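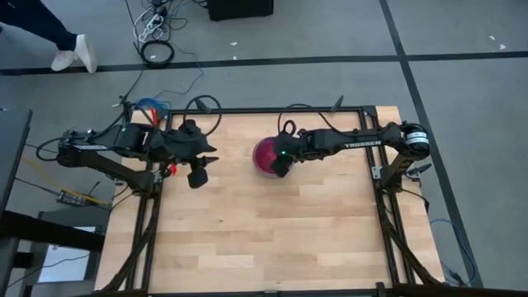 Butcher-block top, pale and honey strips.

Trivero mineral oil, 200 ml. For wood tops, boards, spoons. Goes on clear, no smell - wipe on, leave overnight, buff off. Two coats on new wood, then one every few months.

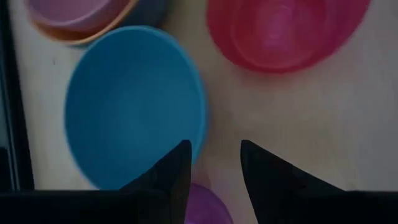

Also in a refill pouch, same oil, cheaper per ml. Cap is child safe. Ships Tuesday if you order before noon, free over $50. Cloth not inclued.
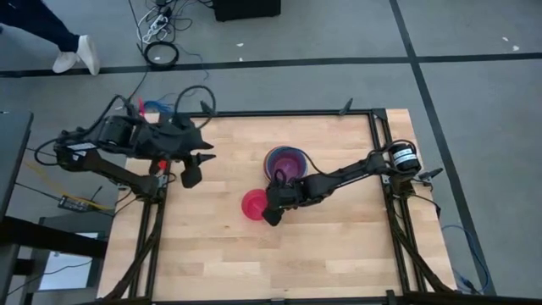
Can I use it over varnish?
It won't soak in, so sand back to bare wood first.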